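News > Press Releases > Astrology and Self-Discovery

Dirnis opens moon sign reading service to the public in April

Dirnis, the publisher of the Zostico horoscope almanac, is pleased to announce a new service of written moon sign readings. It will be available to all readers in April, after a trial period with 1261 subscribers of the almanac.

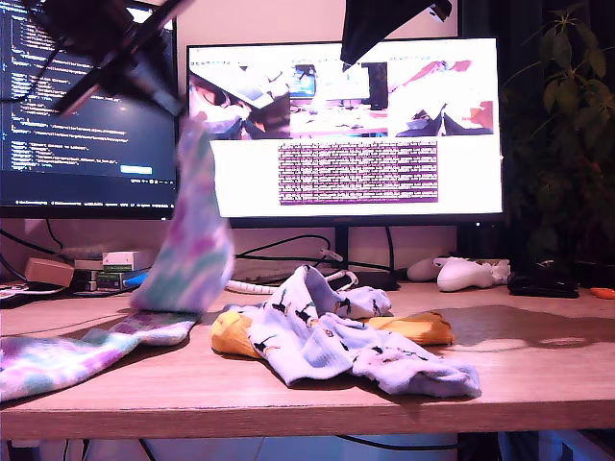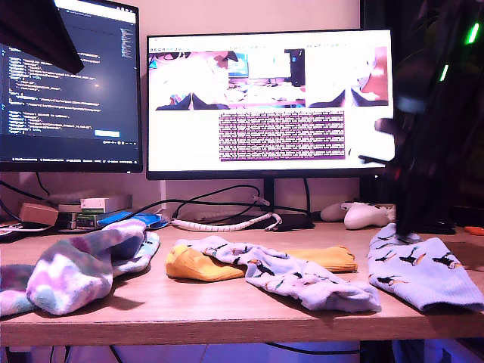 Most people know their sun sign, but only few of them know where the Moon was standing in the hour of their birth. In the astrological tradition the Moon speaks about our habits, our moods and our behaviour at home, when no guests are coming. A person with the Moon in Virgo, for example, is said to find peace in small domestic order, and a crumpled sock on a wooden desk can disturb her whole evening. The Moon in Sagittarius is said to love bright patterns, such as a sock printed with toucans, and to forget where the second one is.

Each Zostico reading is written by an astrologer and has two parts. The first describes the moon sign and its favourite colours, foods and hours of the day. The second compares it with the sun sign of the same person, and explains where both are in harmony and where they are pulling in different directions.

"Many readers wrote to us that they do not recognize themselves in their sun sign," said Ilse Heitmann, editor of Zostico. "A quiet Leo feels like a mistake. When we look at her Moon in Cancer, she becomes understandable, also to herself."

For the reading it is necessary to send the date, the place and the hour of birth. If the hour is not known, the astrologer will prepare a shorter text - it costs the same, but includes a second letter at the next new moon. The first edition is limited to 4000 readings, of which 3832 are still free for order.

The readings are printed by Wunderlich on cream paper and sent by post. Orders can be made with the form in the back of the Zostico almanac or at the Dirnis office until 5 p.m.

Comments

Marlee: I am a Capricorn with the Moon in Pisces and this explains my whole marriage. Will you ship to Tasmania?

Noura Dabbas: Got mine in the trial. The colours part was lovely, the foods part not so much, I can't stand pears. Still keeping it in my drawer.

old_goat: Same price for the shorter one? Hmm.

Tess R.: My mum swears I was born "before breakfast". Is that enough for the long reading?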